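Hilo de mudanza en julio con niña pequeña, por si a alguien le sirve. Escribo rápido que a las 9:30 me cortan el wifi

1/
Tercer piso sin ascensor a segundo piso sin ascensor. Progreso, lo llaman. Pedí tres presupuestos y os cuento precios reales porque cuando yo buscaba solo encontraba "consúltenos".

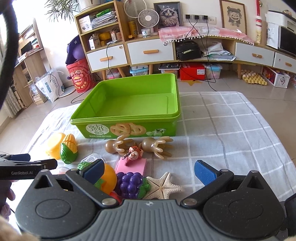 Veronika Kelemen

2/
Selia: 700 euros, con desmontaje de camas y armario. Kiss: 545, sin desmontar nada y con furgoneta más pequeña, o sea dos viajes. El tercero ni contestó. Cogí Kiss. Las camas las desmonté yo con un destornillador y un vídeo, mal pero desmontadas

3/
Lo que NO entraba en el precio y pregunté tarde: permiso para aparcar en la calle nueva. Lo pide una misma al ayuntamiento y en el mío tardaban dos semanas. Pedidlo YA, antes incluso de las cajas. Yo acabé suplicando a la de la mercería que me dejara la zona de carga

4/
Cajas. No compréis. En la frutería, farmacia, librería (las de librería son oro, pequeñas y duras). Para los libros siempre pequeñas. Metí enciclopedias en una grande de un televisor y se abrió por abajo en el rellano del primero. El vecino muy majo, me ayudó a recoger el tomo de la M

5/
Las cosas pequeñas, en envases que ya tengáis por casa con forma de caja. Tuppers, latas, cajas de galletas. Tornillos de cada mueble en bolsita con cinta pegada AL mueble, no en "la caja de los tornillos". Esa caja no aparece nunca

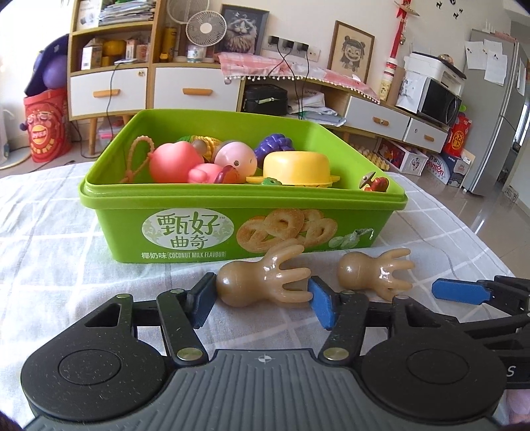 Caja de galletas sin tapa.

6/
Etiquetas: escribid la habitación de DESTINO, no la de origen. Parece obvio, yo puse "salón" en todo y el salón nuevo parecía un almacén. Y en el lateral, no arriba, que luego se apilan y a ver quien lee eso

7/
Trasteros. Miré Wutside, 68 euros al mes el cubículo más pequeño y mínimo tres meses. Dije que no. Me preguntan por privado si vale la pena: si tenéis que dejar un piso antes de entrar en el otro, sí, qué remedio. Si es para no decidir qué hacer con la bici estática, no. Yo regalé la bici estática

8/
Zoso (la app de segunda mano) me funcionó fatal con muebles y bien con electrodomésticos. El microondas se fue en unos 20 minutos. La mesa del comedor lleva ahí desde mayo con once personas preguntando si sigue disponible. Sigue disponible!!! Que vengan a buscarla
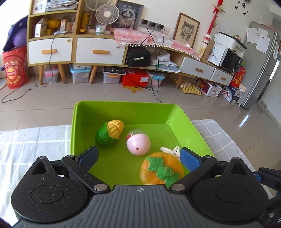
9/ CON NIÑOS
Los juguetes se embalan los últimos y se abren los primeros. Una caja a mano con lo que sea, un maíz, una estrella de mar, algo con que jugar en el suelo mientras sube el sofá. Los demás, a cajas normales, y nada de hacer limpieza de juguetes esa misma semana, que se nota y hay llanto

10/
Otra de niños. Montad su cama ANTES que la vuestra, antes que la nevera casi. La primera noche la mía durmió perfecta y nosotros en un colchón con las cortinas de manta

11/
Suministros. La luz la cambié de titular por teléfono en un rato. El agua me pidió lectura del contador, foto del contador, y contrato escaneado por las dos caras. Haced foto a los contadores del piso viejo el último día, con la puerta abierta y antes de dar llaves. Yo tuve que volver

12/
Bolsa de la primera noche: papel higiénico, cargadores, toalla, tijeras, cafetera, pijamas, bombillas. BOMBILLAS. Los anteriores se llevaron hasta la del baño

13/
Y comed algo. Yo a las 5 de la tarde llevaba un plátano y casi lloro porque no encontraba el abridor

Me dejo el tema fianza, que va para otro hilo porque todavia no me la han devuelto. Si alguien quiere la mesa, paso enlace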